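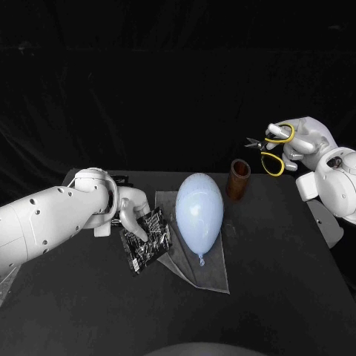

The June party of the Gesadden neighbors' club is close, and this year I am responsible for the tables and the small gifts. Last year we tied the balloons to the chairs, and by four in the afternoon most of them were in the hedge. This time we keep them low. A light blue balloon lying on its side on a pale gray cloth already looks like a decoration, and it needs no string and no helium. Please do not iron the cloths too much – a few wrinkles help the balloon to stay in its place.

We have 50 cloths from the Jasgate hall, and Cornel Cozma has bought 400 balloons in one color only, light blue. I wanted also yellow, but he did not agree, and he paid for them. Blow them up to an oval shape and stop before the skin becomes very thin. Tie the knot close to the neck.

Each guest will also receive a small packet of flower seeds. There are 321 packets in the boxes at my house, and we need some help to write the names on them. Use a white pencil if the paper is dark.

We meet in the hall kitchen at nine in the morning on the day of the party. Bring scissors with your name on them – last year three pairs went home with the wrong person. The cloths must be returned to Jasgate clean and folded in four.

Mwanahawa Masanja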